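Household Probability: Setting a Replacement Interval for Things That Fail Without Warning

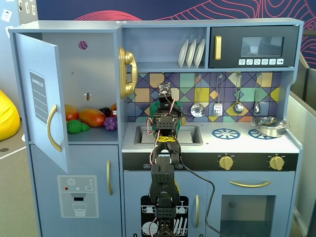
By Ka-ming Huang | Home Notes | 17 Jan 2019

Most advice on replacing household parts gives an average life. An average is a poor guide when a failure costs far more than the part. A washing machine hose is cheap. A flooded floor is not.

Use the following method for hoses, smoke alarm batteries, water filters and fridge door seals.

1. Write down the cost of the part and the cost of the worst likely failure. For my supply hose the figures were $9 and $1000.

2. Divide the first by the second. If the yearly chance of failure is higher than the result, replace the part every year. In my case the threshold is just under one percent.

3. Do not estimate the chance from your own record. Two hoses that lasted well tell you very little. A failure rate of one in fifty would usually leave a single household with no failures to report for decades.

4. Look for common causes. Two hoses bought together and fitted together tend to age together, so the second is weak protection against the first. Stagger them by at least six months. I change the hot side in June and the cold side in December.

5. Write the fitting date on the part in permanent marker. Tape labels come off in steam.

The method breaks down where the damage has no clear upper limit. Gas fittings and wiring belong in that group. Follow the code and the manufacturer's schedule, and leave the arithmetic out of it.

Tin-yau Liao wrote to point out that step 2 ignores the risk of a badly fitted replacement. He is right. Check each new joint for drips after one hour and again the next morning, and keep the old washer until the second check is done.

Filed under: Maintenance, Plumbing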